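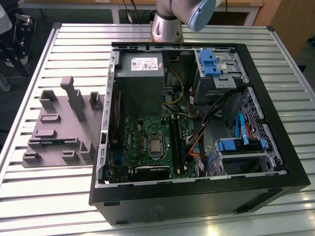
**Unit 4: Opening a desktop and finding your way around inside**

Bench notes for the intro hardware course. Read these before lab. Mi-kyung Seok will go over the questions at the end of the session.

## Before you touch anything

- Shut down, unplug the power cord, then press the power button once and let go.
- Clip on your wrist strap.
- Lay the tower on its side so the open side faces up. Screws go in the tray.

You have 20 minutes for the walk-through. No parts come out today.

## Finding the main parts

Start with the power supply. It is the metal box in the corner, and all the thick wire bundles start there. Follow each bundle with your finger before you decide what it feeds.

Next find the motherboard, then the processor socket. On our towers the socket has a metal retention frame. Leave it closed. The memory modules stand in long slots beside it – note how many slots there are and how many are filled, since you will need this for Unit 5.

The drives sit at the other end of the case. Optical drives go in the upper bay, hard drives in the cage below. Look for colored plastic on the bays. Blue usually means a latch or rail you can work by hand.

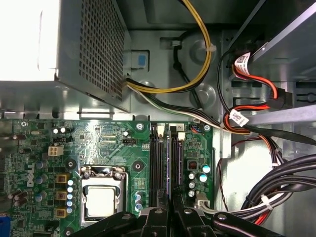
Data cables are thinner than power cables and come in several colors. The color of a SATA cable does not tell you its speed or which port it belongs to. Read the label if there is one, and if there isn't, trace the cable to both ends.

Do not cut any cable ties. If a bundle is in your way, move it gently to the side and hold it there.

## On your sheet

1. Sketch the case and mark the power supply, processor, memory and drive bays.
2. List 2 cables you traced, with where each one starts and ends.
3. Write down any maker's name printed on the motherboard.

Sheets go in the Zudden folder by the door. Unit 5 covers removing and reseating memory – bring this handout back with you.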